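Review: Orkov bench arm, after four months on the refurbishing line
Thu 12 January

We take in used office desktops, test them, strip out what's bad and send the rest back into the world. Vachon, the shop I work for, put two Orkov arms on the benches in September, and I've been asked often enough what I think of them that I may as well write it down. Short version: it's a decent tool sold with a bad story.

The story came from Pruvgate, who handle sales and training. Their man told us the arm would take over "the repetitive two thirds" of a teardown and leave the bench techs free for diagnosis. Hendrik Pretorius asked him which two thirds. We never got a straight answer, and four months later I could draw up my own list, which is a lot shorter.

What it does well: lifting and holding. Put a tower on its side with the cover off and the arm will pick loose parts out of the case and set them in a tray without getting bored or dropping one on the motherboard. It holds a drive steady while you get at the other end. For Marthinus Ngcobo, who has had trouble with his right wrist for years, that has been worth something, and I won't pretend otherwise.

What it does badly: anything with a cable on it. Old power leads are stiff, and no two builders ran them the same way. The arm works from a stored layout for each case model and we have 33 of those on file. A machine that's been opened by somebody's nephew doesn't match any of them. Then the arm stops and waits for a person, and that person has to walk over, work out what it was trying to do, clear the path and start it again. I've done this 14 times in one shift. On that day I'd have been faster with a screwdriver and a cup of coffee.

The build is fine. The jaws are stout and the joints haven't developed any play that I can feel. The software is slow to load and it logs you out over lunch. Replacement finger pads come only from Pruvgate and a set costs $80, so ours get used well past the point where they ought to be changed.

Now the part the brochure skips. Before the arms, each of us took a machine from the pallet and saw it through to the shelf. You got to know it. You'd spot a swollen capacitor while reaching for something else, or smell a power supply that had been cooking. Now the work is cut into stations. Younes Abdel Hamid spends most of his day guiding the arm and hardly ever boots anything up. He's good at diagnosis, better than me, and I think it's a waste. Management can show that we handled 1,169 machines in the last quarter, which is up. They haven't shown me how many came back.

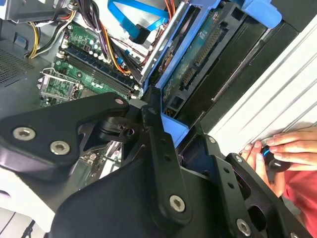 Training is where I'd push hardest if your shop is thinking of buying. Pruvgate gives you one morning and a binder, and the binder assumes a clean, half-empty case. Ours look more like this one, with a bundle of power supply cables lying over the top of the board and a blue data cable looping across as well, and the drive still in its cage. You need to learn how to bring the jaws in past all that, and you also need to know when to give up and use your fingers. Dumisani Ngubane ended up writing two pages of notes that are more use than the binder. He did it at home and wasn't paid for it.

There's a pay question too. Running the arm counts as "assisted work" on our time sheets and it doesn't go toward the senior tech grade. So the people who got good at it first are the ones falling behind. Johannes Mtshali raised it with the office before the holidays and was told it's under review. Maybe it is. I'd want it in writing before the first crate is opened.

We also had a Flargate unit on loan for a week. It was quicker to set up and gentler on plastic latches, but it couldn't hold a heavy power supply without sagging, so back it went. If you mostly do small-form machines it might suit you better - ask for a loan and put your worst pallet in front of it.

Would I buy the Orkov again? One, yes, for the lifting. The second arm took a bench that a person used to work at, and I still don't see what we got for it. Three stars out of five, and I'd go to two if they put up the price of the pads again.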